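Students at the Conalmont technical college spent the fall term teaching a robot arm to take old computers apart. The club meets in a former print shop behind the library and has 11 members, most of them in their second year.

The idea came from Eckhard Steinbach, who teaches electronics there. The college had 46 retired desktops waiting to be recycled, and every one needed its hard drive removed first. Steinbach asked the club if the arm could do it.

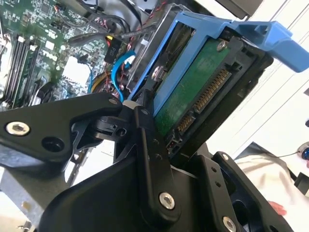

Hard drives were the first target and are still the main one. The students had planned to start with memory modules, but those sit close together and are easily damaged. A drive in a plastic caddy gives the gripper more to work with. The blue caddy has a raised handle that sticks out past the drive, and its sides are stiff enough to push against. Cables are harder. They move when touched, and the club's software loses track of them.

"A person does this in under a minute," Steinbach said. "We are slower, and we drop things."

The club will show its work at the Gurkudetti student robotics meet in November. Teams there get 2 attempts at a task they choose themselves. The Conalmont team has picked a full drive removal with the side panel already off.

Related
Fashola bridge-building contest opens to high schools
Culine workshop adds evening hours
Where old school computers go

Contact the newsroom | Copyright 2021 | Back to top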